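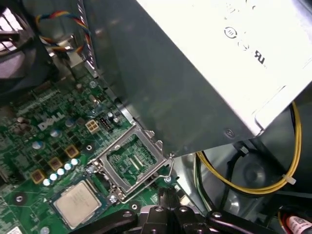

Govville, October — I'm Faith Were, and I'm happy to say that Tudora, the PC-handling robot Levente Hajdu and I have been building at the Brornum shared workshop, is ready for company!

We've put 400 evenings into it so far (my family counted), and the parts bill stands at $1,624.
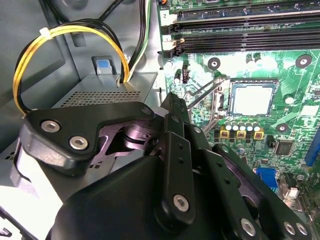
Levente wrote the motion code and I did the brackets, seven versions of them, and I still want to redo the last one. Our goal is simple: take an old desktop and swap its processor and memory.

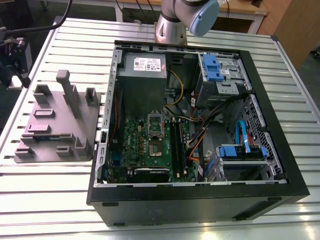 The open Dell tower beside our gray fixture plate.

The plate files will be free to download, and so will our notes — all 71 pages. 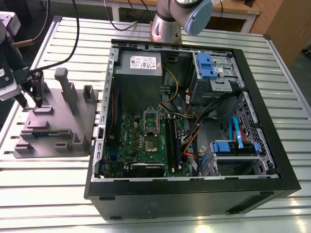 Come and see it

Open evening at Brornum, 7 p.m. Bring questions!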